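Three weeks with the Skoreseo kitchen pack

I promised Gemma Morelli I would write this up before the summer got away from me, and here I am at the kitchen table with the second pot of tea, finally doing it. Regular readers will remember that back in November I was grumbling about simulators that gave you one grey room and a cube to pick up. Well, Kosatel have brought out a thing called Skoreseo, a set of ready-made virtual homes for trying out two-armed robots, and I have been living in it (so to speak) ever since my licence came through.

It costs 158 pounds for a year, and for that you get the rooms, a robot to put in them and a list of chores. Installing it took me most of an evening, mainly through my own fault, as I had an old graphics driver and wouldn't admit it until Aldo Villa rang up and made me check.

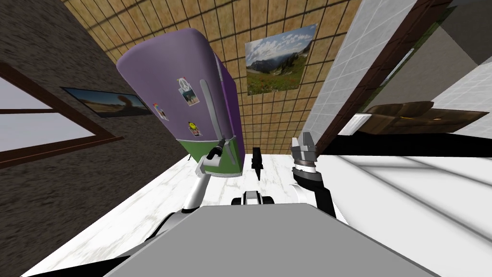 Doors are where I always start with a new package, and I'm rather fussy about them. A fridge is a good test, as you need a decent grip and then a steady swing, and a sloppy simulator will let the hand slide straight through the metal. I loved the one in Skoreseo at first sight, purple with a green band and a smiley-face magnet on the door, just the sort of fridge my aunt in Bloxham would have bought! The long silver handle gives the left gripper something proper to aim for, and I do like having the right arm free while I fiddle about.

The controls are a mixed bag. Moving one arm is lovely and smooth, but swapping between the two means a key combination I still get wrong, and the manual buries it on a page about lighting. The camera views are much better, and you can change them while a chore is running.

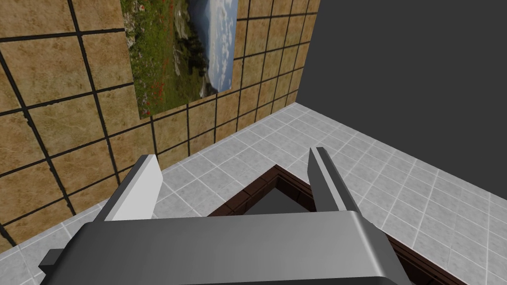 Gripper open over the wooden box, with the meadow picture up on the tiled wall.

I spent far too long on this view, I'll admit, lining the fingers up with the rim and backing off again. The tiles are handy for judging distance.

Would I pay for a second year? Probably, if they sort out the arm swapping. Renato Troncoso has asked for a go on my machine, so I'll let you know what he makes of the fridge.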